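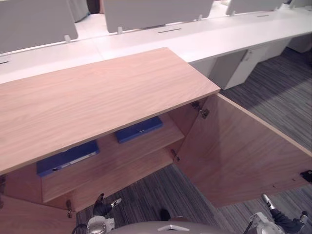
Hireck opens its doors to the public once a year, on a weekday, in working hours, which keeps the crowds manageable. I took the bus out to Fodcombe on 2022-06-23 with a sandwich and fairly low expectations, having signed up in February when anything involving an outing sounded good.

Hireck makes office storage. Cabinets, mainly. Our guide was Laimutė Grīnberga, who has spent 11 years in the finishing shop and speaks of edge banding the way other people speak of their children, meaning at length and with some disappointment. She ran a thumb along every front edge we passed. Twice she stopped and went back.

The tour proper starts in the veneer store, where it is cool and smells like the inside of a pencil case. Sheets of oak are matched for grain before they go anywhere near a cabinet. A man from the Clumora town council asked whether customers notice. Laimutė said that customers notice when it's wrong, and then they write letters.

After that came the press (loud), the drilling line (louder) and a corridor of framed catalog covers that we were allowed to admire for far too long.

I liked the fitting room best. Cabinets are put through their paces there with real office contents, and an oak one stood with both doors swung wide and a couple of blue binders inside, one of them lying flat on the shelf exactly as it would be in my own office. Most of the talk was about hinges. They are the concealed kind, silver, tucked inside the door where you never look unless one fails. Mārtiņš Stankevičius showed us how to adjust one with two turns of a screwdriver, then let a retired dentist try. The dentist needed considerably more than two.

I asked what the oak model costs. It is 612 for the low version and 1,795 for the tall one with the lock, and the group went quiet for a moment – you could hear people making peace with the cabinets they already had.

Coffee was in the canteen, with a decent almond cake. The gift shop is a table. I bought a bag of veneer offcuts for my niece and a hinge for myself, and caught the 2 back into town with the hinge in my jacket pocket. I still haven't found a door for it.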